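Equipment Review: The Kistholm Hand-Held Demonstration Gripper

Prepared by Wilson Cuervo for the Drorkley Teaching Laboratory

The laboratory was asked to assess the Kistholm gripper as a means of showing a robot arm simple tabletop work. The operator holds the tool, carries out the task at a normal pace, and the recorded movement is later used to train the arm. Our existing method is remote control by means of the Ayala twin-lever desk, and the two were compared over 17 working sessions.

Setting up the Kistholm is straightforward. The fingers are fixed to their plates with ordinary screws and may be changed at the bench without sending the tool away. The handle suits an average hand, although two of our operators with smaller hands found the trigger too far forward. The printed manual is thin, and its section on calibration should be read twice before the first recording is attempted.
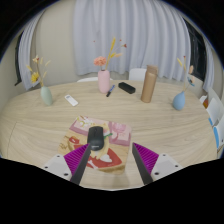
Tasks were confined to the moving and tidying of everyday articles on a table. Operators new to the work were able to produce usable recordings on their first day. With the Ayala desk, the same staff generally required a week of practice, and their movements remained slow and broken. In total the sessions yielded 1,191 recordings that passed our checks.

The principal weakness is one of habit. A person holding the tool can turn the wrist in ways the arm cannot follow, and such recordings must be discarded. The Primodance software supplied with the gripper marks these cases, but only after the session has been closed — a warning during recording would save a good deal of labour. Battery life was adequate for a morning and no more.

Remote control retains its place. Where the arm must press firmly, or work close to its limits, the operator is better served by driving the arm itself and seeing how it responds. The laboratory will therefore keep the Ayala desk in service.

The Kistholm gripper is recommended for general tabletop demonstration, subject to the purchase of a second battery for each unit.

Last updated: December 31, 2022

Reader comments (2)

M.T.: Does the software allow a recording to be trimmed, or must the whole of it be discarded?

Drorkley Teaching Laboratory: Trimming is permitted at the start and end only.

Related items
Ayala Twin-Lever Desk: Report After 100 Hours
Choosing Finger Pads for Small Articles
Notes from the May Operators' Meeting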